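Taller Erkora, revisión de puestos, marzo
Revisa: Hanne Stougaard

1. Accesos y pasillo. Conforme. Retirada una caja de Vineo que estorbaba junto al extintor.
2. Alumbrado. Conforme. Un tubo parpadea encima del puesto 8; pedido el repuesto.
3. Alargadores. No conforme. Uno con la funda pelada, fuera de uso.
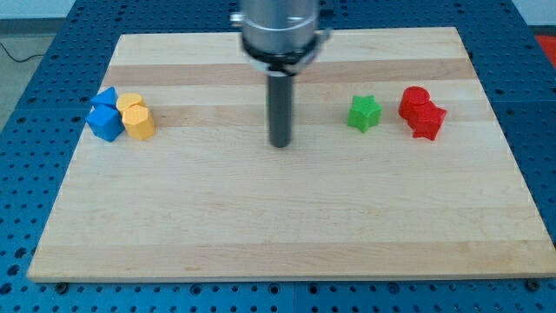
4. Tableros y mesas. Conforme con observación. Se pasa la mano por los cantos en busca de astillas y se comprueba el apriete. El tablero de madera clara va sobre la mesa azul perforada, con un tornillo oscuro a cada lado del borde delantero; incluir los dos en el repaso mensual. Las piezas de juguete se guardan al cerrar.
5. Botiquín. Faltan gasas. Lo repone Wakana Fujimoto.

Próxima revisión: a las 40 horas de uso.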